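Speaker notes – "Small wind and small solar for rural businesses: what the first visit should cover"
Bernardo Moreira, Birside
Regional energy evening, Flulville, May 28, 2020

Slide 1. Welcome

Good evening and thank you for joining. Thank Declan Duggan for organising the session and for testing my microphone two times. Say that English is my third language, so if a word is strange, please type it in the chat and I will try another one.

I sell nothing tonight. Birside does feasibility work for businesses that want to make a part of their own electricity. We are paid for the report, and the fee is the same if the report says yes or no.

Slide 2. Who is listening

Ask for hands: farms, workshops, cold storage, tourism. If cold storage is the biggest group, stay longer on slide 6. If it is mostly tourism, go quickly there and keep the time for slide 8.

Slide 3. The bill comes first

Most people call us and begin with the roof. They tell me the size, the colour of the metal, which way it faces. I would like them to begin with the bill.

Please collect 12 months of bills before anybody climbs a ladder. Look for three lines: the energy you used, the demand charge, and the fixed charge. Solar reduces the first line. It sometimes reduces the second a little, and it does nothing for the third. I have met owners who believed the whole bill would disappear, and they were angry with the installer when it did not.

(Pause here. Usually somebody asks what a demand charge is. Answer: the price for your highest peak in the month, even if the peak was short.)

Slide 4. Day and night

Two businesses can use the same energy in a year and get a very different result. A joinery that works from seven to four uses the power while the sun is up. A bakery starts in the middle of the night and is nearly finished at breakfast.

Ask your retailer for interval data. It is free in most cases, but you have to ask in writing. Ruairí Cullinane in our office wrote a short letter for this and I will share it after the talk.
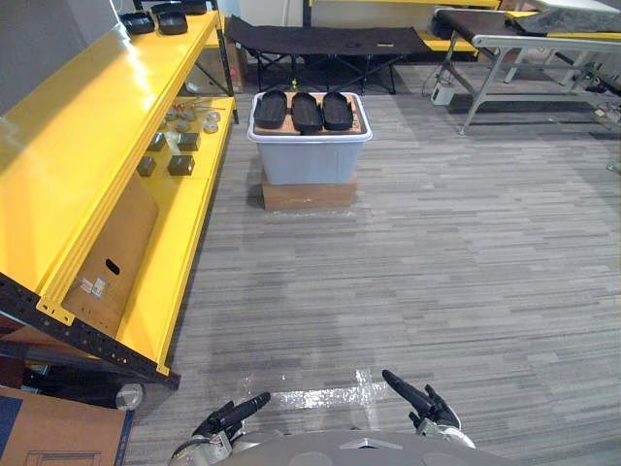

With the interval data you can draw one ordinary working day and one Sunday. Put the expected solar curve on top. If the Sunday is very low and you are closed all weekend, then a big system will export a lot, and the export price is small. In this case I would rather see a smaller system that is used well.

Slide 5. Worked case, Vonent

Vonent gave permission to show these numbers. They make garden furniture, one shift, five days.

Use on a working day: 676 kWh. Use on a Sunday: 100 kWh, which surprised the owner. We found an old compressor that was never switched off, and two heaters in a room where paint used to be kept.

Say clearly: the first saving in this project was a timer and a switch. The panels came after.

Do not read all the numbers in the table. People can see them.

Slide 6. Where the equipment goes

Inverters do not like heat and dust. The installer often chooses the shortest cable run, and this is understandable, but the owner should walk the building with them and ask:
Is there space to open the door of the cabinet fully?
Does a forklift turn here?
Who has the key on a Saturday?
Can the wall carry the weight?

For cold storage: be careful with roof panels made as a sandwich. Every hole is a place for moisture. Get the roof supplier to approve the fixing in writing.
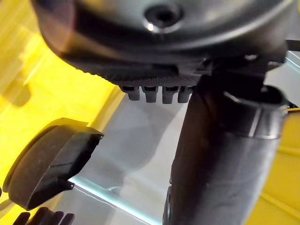
Rounded dark grey part with a knurled band and four small teeth below it.

Slide 7. Small wind, with some patience

I like wind very much and I worked with it before solar, so please believe that I am not against it. But on small sites the tower is often too low and too near the trees. The wind which you feel on your face in the yard is turbulent, and the turbine cannot do much with it.

My advice is to measure for one year on a mast. If you can't wait one year, then measure at least through the winter and compare with the nearest weather station. Jarmo Halonen has done this for many farms. He will take wind questions at the end, so do not try to answer the difficult ones alone.

Fallahi asked us for a turbine at their hill property. The measurement said no on the first location and maybe on the second, 624 metres further up the track. Then the price of the cable changed the answer again. They built ground solar instead and kept the mast for their own interest.

Slide 8. Money

Three offers, same size, same assumptions. If one offer uses a higher electricity price in year ten, the payback looks better and the equipment is no better at all. Ask every company for the price growth they assumed. Write your own number and send it to all of them.

Our desk study is 700 dollars, before travel. Say this one time only, it is not a sales evening.

Also mention: check insurance before signing. Bríd Ó Ceallaigh has a page of questions for the broker – link in the chat.

Slide 9. Questions

If it is quiet, start with these:
Should I wait for batteries to be cheaper? (Leave space on the wall and a spare conduit, then decide later.)
Can I clean the panels myself? (From the ground, yes. From the roof, please no.)
What happens in a blackout? (Without backup equipment the system switches off too. Explain it slowly, people are often disappointed.)

Next session is in September, topic is hot water and heat pumps. Declan will send the registration by email. Leave my address on the screen until the last person has left.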